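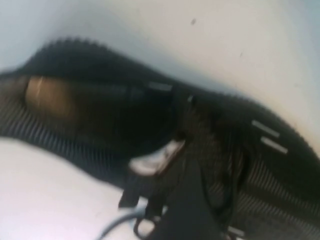
Black ribbed fabric on a white surface

Drukcombe's old tram depot opens its doors to visitors on January 1, 2024, and if you have been wondering what to do with a grey day out on the coast, you now have a very good answer. The Bultach, as the building has always been known locally, has been turned into an indoor market and day-out spot with second-hand books, maps, records, old clothes and a small cinema tucked up in the former signal office.

It is big. The ground floor alone has room for 3000 people, and I still managed to get lost twice on the preview tour (happily, both times near the bakery). The stalls run along the old tram lines, which have been left in the floor, so you can follow one set of rails past the bookshops and come back on the other past the furniture and crockery.

Rebecca Gatti has run the project from the start and was still moving chairs when we met. "People come to Drukcombe for the beach, then it rains at two o'clock and they drive home," she said. "I want them to stay for supper."
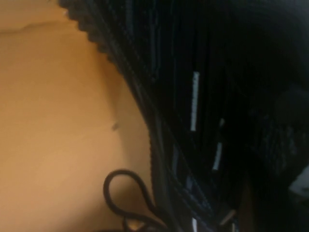
Dark folds of cloth against a tan surface

The book section is the real treat. Wanyama, the travel bookshop that used to be on Quay Street, has taken the long wall at the back and brought 800 old walking guides with it, some of them with the previous owners' notes pencilled in the margins. There are armchairs too, and you are welcome to sit in them for as long as you like.

Upstairs, the cinema shows short films about the town every hour. Niilo Lindqvist put the programme together, and his favourite is a silent reel of the carnival procession going the wrong way up Church Hill — it got a big laugh at the preview, and it deserved to.

Food comes from Tetance, the café on the corner by the main doors. Go for the cheese and leek pie if there is any left! The hot chocolate is lovely as well, thick enough to need a spoon.
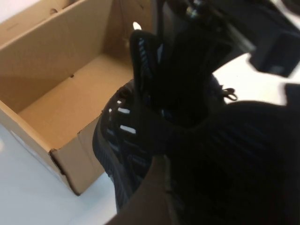 An open cardboard box on a white tabletop

Getting in is free, and cinema tickets are £2 on the door. The Bultach is a short, flat walk from the station, and the number 14 bus stops right outside. Dogs on leads are welcome everywhere except the cinema.

Evening opening starts in March, along with guided walks from the depot to the harbour. Places on the walks can be booked at the front desk.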